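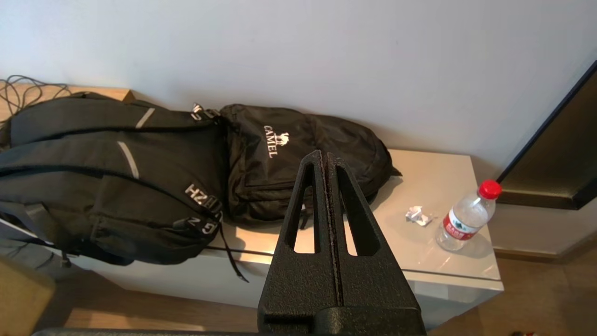
Every August, when I was growing up, my mother turned our front hall in Grornulbridge into a sort of luggage depot, and I'm afraid I've inherited the habit. A low white cabinet is perfect for it, wide enough for a big black backpack on its back, pockets up, with a smaller one lying alongside (and straps dangling wherever they please!). I go through the pockets first, then the zippers, and I never hurry.
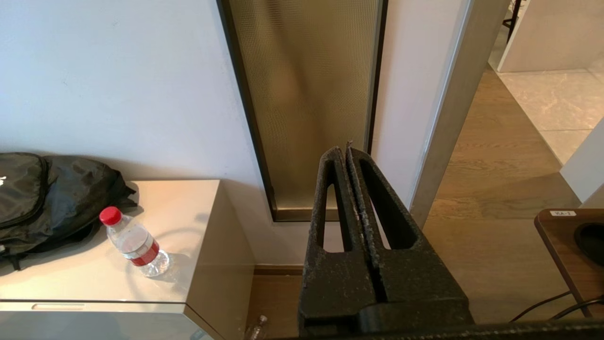

The water bottle goes in last, always, after the sandwiches and the spare socks, and then it's 13 miles on the slow bus to Clulness with the whole lot on my knees.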